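Coat and clothes swap is back, September 2021, in the old canteen at Bristport. Last time 186 bags came in and we ran out of rails by lunch. So - bring hangers if you can spare any. Plastic fine, wire not so much.
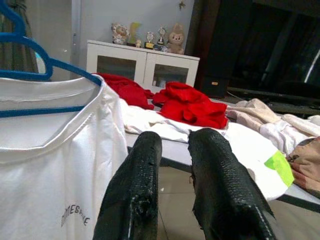

Wash things first please. Zips working, buttons on. Kids sizes go fastest, so if you have outgrown stuff dont wait for the November one.

Drop off at the Cokelus desk, up to 6 items each. Michalis Liapis has the tokens.

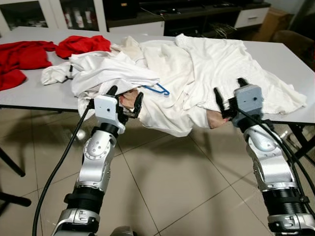
Bresent Staff Social Club

One token, one item. Coats are two. Leftovers go to the Papadakis shelter the same evening, they took roughly 868 pieces from us last year.
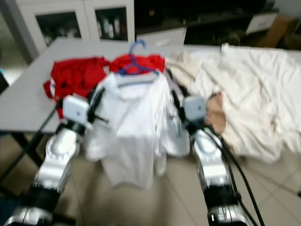
Can I come if I have nothing to swap?
Sure, come in the last hour and take what you like.

Still short of people for folding and for the door. Half an hour is plenty.

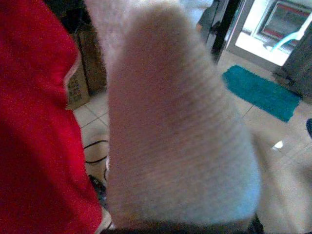
Also need a long mirror, and somone with a van for the evening run. Names to Kalliopi Stergiou by Friday - she is doing the rota.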